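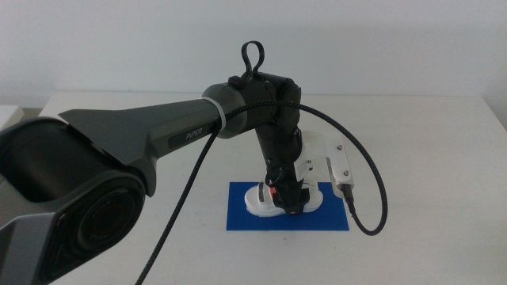
If you've ever had a court date coming up, you know how fast the papers pile up on the kitchen counter. My sister-in-law had a small-claims case over a deposit a few summers back, and between the receipts, the letters and the notices we could hardly find room to butter toast! So these are the habits that got us through, and I still use them for anything with a case number on it.

**Give it one drawer.** Empty out a whole drawer, even if the dish towels have to move in with the pot holders for a while. Everything to do with the case goes in there and nothing else does – no coupons, no batteries.

**Keep the envelopes.** The postmark can matter when there's an argument over when a notice was mailed. Staple each envelope behind its letter, up in the left corner.

**Copy your receipts right away.** The shiny store kind fades, and faster near a stove. Ours from August were nearly blank by Christmas. Make two copies and write the store and the amount on the back in pencil.

**Don't write on the originals.** Use sticky notes, and peel them off before you hand anything to the clerk.

**Hang a calendar inside a cupboard door.** Put the deadline on it in red, and then put a second mark five days ahead, which is the one you really work to. Call the clerk's office if you're not sure how the days are counted, and write down who you spoke with.

**If something gets wet,** lay the pages between plain white paper towels with a heavy cookbook on top, and change the towels every few hours. Skip the oven, please (I have tried it, and the smell stays).

Once it's all over, move the whole bundle to a lidded box on a high shelf. I keep mine for seven years, though a lawyer may tell you something different for your own case.

– Korkor Antwi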